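HSP 214 Domestic and Small-Scale Kitchen Operations
Handout 7: The sink zone and manual dishwashing
Prepared by Chrysoula Kalogeropoulos
Revised 2019-01-18

Read before the practical. Bring your zone sheet from Handout 6, completed, with the bench lengths filled in. Sheets without measurements will be handed back.

7.1 Scope

Handout 6 dealt with the cooking zone. This one covers the sink and the bench on either side of it, from the point at which used tableware arrives to the point at which it goes back on the shelf. Machine dishwashing is treated separately in Handout 9. Commercial three-compartment sinks are mentioned only where the comparison is useful.

The assumed kitchen is a household or small staff kitchen with a single bowl, one run of bench and no dishwasher. Most of the kitchens visited for the Clirham survey in December were of this type.

7.2 Terms

Soiled side: the length of bench where used items wait before washing.

Clean side: the length of bench where washed items drain or dry.

Landing space: clear bench within arm's reach of the bowl, with nothing stored on it permanently.

Standing stock: items that live on the bench between meals. Appliances, bottles, canisters and flasks all count. A kettle counts even if it is used every hour.

Staging: putting used items into groups before any water is run.

Carry-over: soil moved from one item to another by the wash water, the cloth or the hands.

Note that soiled side and clean side are defined by use. A bench may have the soiled side on the left in one household and on the right in the next. Draw it the way it is worked. Several people last term drew the arrangement they would have liked to see.

7.3 Staging

Scrape first. Food scraps go to the bin or the compost caddy and do not go down the sink, strainer or no strainer. Plates of one size are then stacked, with the heaviest soil at the bottom of the stack where it can be reached last. Bowls are kept out of the plate stack. A bowl under a plate makes the stack rock, and a bowl on top traps whatever was left in it.

Cutlery may travel on top of a stack if it has to, laid flat with the handles together. It comes off the stack as soon as the stack is set down at the sink. Knives are removed from the bundle at that point and placed alone, blade away from the operator. Do not put knives into a bowl of suds.

Glasses and cups are staged furthest from the edge. They go first into the water, so they should also be nearest the bowl. In a short kitchen these two requirements conflict; in that case give priority to distance from the edge.

Stack height: keep the stack below the height of the tap outlet. This is a house rule for the practical and has no standard behind it.

7.4 Bench condition and standing stock

The commonest fault recorded in the survey was loss of landing space to standing stock. The bench is rarely too short on paper. It is short once the oil, the flask, the appliance and the spare cups have been put down along the back, and the used plates then have to go in front of them, close to the bowl.

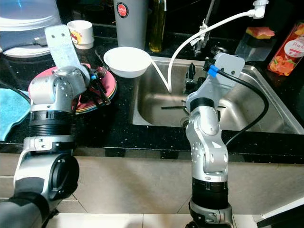 Figure 7.1. Bench beside a stainless steel sink, with stacked plates, cutlery and standing stock.

Use Figure 7.1 for exercise 2. The stack of pink plates sits on the counter with a fork and other cutlery lying on top. The white bowl has been kept separate from the stack. For standing stock, mark the thermos, the bottle of oil and the appliance at the back. The small cup with the cartoon face may be entered either way, as standing stock or as an item for washing, provided you state which and carry it through the rest of the exercise. The towel over the counter edge is dealt with in 7.7.

Speckled stone and stone-look surfaces need a note of their own. A dark speckled bench hides crumbs, dried splashes and grease film far better than a plain pale one. Inspection by eye from a standing position is not sufficient. Wipe the whole of the landing space with a clean damp cloth, then lower your head to bench height and look along the surface toward the light. Film shows up as a dull patch. Loose grit can be felt with a dry palm.

On polished granite avoid vinegar, lemon-based sprays and scouring powder. Warm water with a little dish detergent is adequate for daily use. Oil left standing can darken an unsealed surface, so wipe the base of the bottle as well as the bench under it.

7.5 Order of washing

The order below runs from least soil to most soil, with the exception of knives.

Glasses and drinking cups
Cutlery, excluding sharp knives
Side plates and bowls
Dinner plates
Serving dishes
Pots, pans and oven trays
Sharp knives, one at a time, held by the handle throughout

Change the water when the suds have gone or when grease can be seen on the surface, whichever comes sooner. In practice this means at least one change before the pots. Some texts place knives directly after cutlery. Either is accepted in the written test, but in the practical use the order given.

Dosing: the detergent issued in the lab is Gandico neutral. Use the pump supplied, one press to a half-filled bowl. Do not pour from the refill drum. More detergent does not wash better, and it lengthens the rinse.

7.6 Rinsing and draining

Rinse under running water or in a second basin. With a single-bowl sink and no basin, wash a group, drain the bowl, then rinse that group before refilling. This uses more water than the two-basin method. The difference should be recorded on your sheet using the meter readings before and after.

Items are racked so that no surface holds water. Plates stand on edge with a gap between each. Bowls are tilted forward. Cups go upside down on an open rack and never upside down on a flat bench or folded towel, where the trapped air stays damp. Cutlery stands in the drainer with handles down, except knives, which lie flat at the back of the rack.

A steel bowl should be wiped dry at the end of the session. Water spots are mineral deposits and do no harm, but they are marked down in the practical.

7.7 Towels and cloths

Three textiles are in use at the sink: the wash cloth, the bench cloth and the drying towel. They are not interchangeable. The usual failure is that a towel kept over the edge of the counter is used for hands, bench and plates in turn, and carry-over then occurs after the washing has been done properly.

A towel hung over the bench edge also takes up landing space and can be caught by a sleeve or hip, bringing down whatever has been set on it. Hang the drying towel from a rail or hook clear of the bench. Where there is no rail, the oven door handle is acceptable if the oven is off.

Replace the drying towel when it is damp through. Wash cloths are changed daily. The lab laundry is collected from the Ondport campus, so put used cloths in the mesh bag by the door and tie the neck.

Air drying is preferred to towel drying wherever there is rack space. If there is not, dry glasses and cutlery by hand and leave plates to drain.

7.8 Worked case: Katsaros kitchen

The Katsaros kitchen was measured in full and is used here for the calculation. It has one wall of bench with the sink set into it. Total bench length, excluding the sink, is 1,712 mm. Standing stock along the wall occupies the full depth of the bench for 72 cm of that length.

Clear bench = 1,712 mm − 720 mm = 992 mm

The clear length falls on both sides of the sink. On the clean side, the drying rack takes 50 cm.

Remaining = 992 mm − 500 mm = 492 mm

All of the remaining length lies on the soiled side, and it has to hold plates, bowls, cutlery, glasses and pans together. A dinner plate stack and a medium frying pan placed side by side use it up completely. The household reported putting pans on the stove top until the plates were done. This is workable provided the hobs are cool.

If the standing stock is moved to a shelf, the soiled side gains length only where the stock was standing on that side. Students frequently add the whole 720 mm to the soiled side. Check the plan first.

7.9 Practical exercises

1. Measure the bench at your assigned station. Record total length, length lost to standing stock, and landing space on each side of the bowl, in millimetres.

2. From Figure 7.1, sketch the bench in plan. Label plates, cutlery, bowl, sink, towel and standing stock. Mark the items you would move before washing and show with an arrow where each would go. Scale is not required.

3. Stage and wash the set issued. Time staging and washing separately. Repeat with the landing space cleared and compare the two staging times.

4. Write one paragraph on which household textiles you found in use at home and for what. Do not change anyone's habits beforehand.

Exercises 1 and 3 are done in pairs. Hand in one sheet per pair, with both names on it. Exercises 2 and 4 are individual.

7.10 Marking

Exercise 2 is marked on labelling and on the reasoning for each move. Drawing quality is ignored. Exercise 3 is marked on order of work, condition of the bench at the end and completeness of the record. A slow time loses nothing.

Closed shoes are required in the lab. Rubber gloves are supplied in two sizes; bring your own if you need non-latex. Report chipped plates before washing and set them aside on the trolley.

Next: Handout 8, Dry storage and shelf heights.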